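2006-01-31

Quick one before work. Finally got the Wundadeo pad out of its box last night, the wired one, not the one with the rumble pack. Sticks feel lovely. Triggers a bit mushy tbh, and the left shoulder button clicks louder then the right. Played Putilbridge for two hours, stuck on level 43 again. 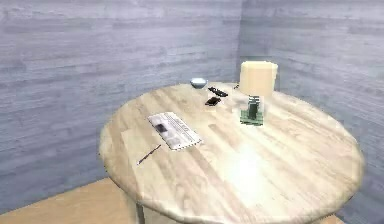

Cable is too short for my sofa so I was sat on the floor like a kid. Margarida says get an extension lead from the shop in Halville, will try. Dead zone still needs fiddling with, cant find the menu. Anyone know?

High score 1259, Inês. Beat that. More when I've had some sleep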